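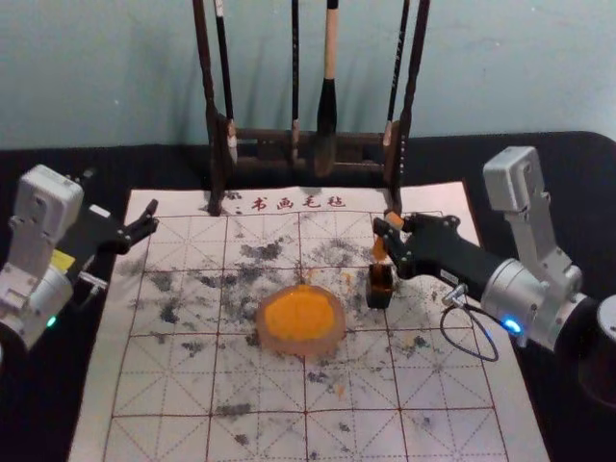

Text: Fanni Kovács

Bei uns in der Werkstatt Kititz gehört das Vorbereiten der Tische zu den Arbeiten, die keiner gerne macht. Filz ausrollen, Pinsel aufhängen, Farbe und Tusche bereitstellen, am Abend alles wieder zurück. In der letzten Ausgabe fragte Armelle Hervieu, ob das nicht bald eine Maschine übernehmen kann. Ich habe versucht, eine ehrliche Antwort zu finden.

Ein kleines Glas zu greifen und neben der Farbschale zu halten, das geht mit zwei Fingern und orangen Polstern daran. Auch der zweite Arm über dem Filz hat genug Platz. Schwieriger scheint mir, was danach kommt: ausgießen, ohne einen Tropfen zu verlieren, und merken, wann es genug ist. Unser Filz mit dem roten Raster hat schon viele graue und schwarze Flecken, und die meisten stammen von Menschen. Ein Maßstab für Sauberkeit sind wir also nicht.

Beim Pinselwaschen bin ich noch skeptischer. Der dicke Pinsel mit dem hellen Holzgriff muss lange gespült und dann mit den Fingern in Form gestrichen werden. Dafür braucht man Gefühl, und das habe ich selber erst nach 4 Jahren bekommen. In Flestton sagte man mir, für einen Griff übe man dort bis zu 3,000 Durchgänge - ich fand das viel, aber meine Schüler lachten nur.

Mein Stand im Moment: hinstellen und wegräumen ja, mit Aufsicht. Waschen nein. Im Juli schreibe ich wieder darüber.

Leserstimmen

Hoxha: Wegräumen würde mir schon reichen!

Armelle H.: Danke für die Antwort. Und wer wischt den Tisch?

Vullville_Tusche: Das Spülen ist für mich der ruhigste Teil vom Abend, das gebe ich nicht her.

Start | Kurse | Rundbrief | Archiv
Kontakt | © Werkstatt Kititz | Nach oben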